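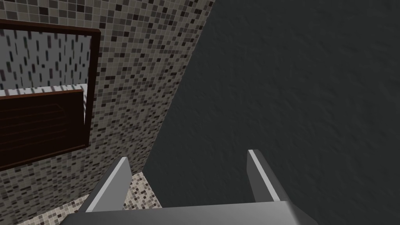

Do you really need the second coat?

I've been reading the back of paint tins again. Udedent says 2 coats, always 2, whatever the colour, and I can't help noticing who sells the second tin. At $84 a pop I'd like a better argument than "for best results".

Mutua Mabula, who did our hallway in July, swears by it. Then again, Mutua charges by the coat.

So I tried one coat of dark grey in the laundry and left it. After 16 days I still can't find a thin patch - and I've looked, with a torch, at night, like a burglar. The Hidcombe primer might deserve the credit. Or the old colour was close enough.

I'll do the bathroom ceiling next. One coat, and I'm keeping the receipt.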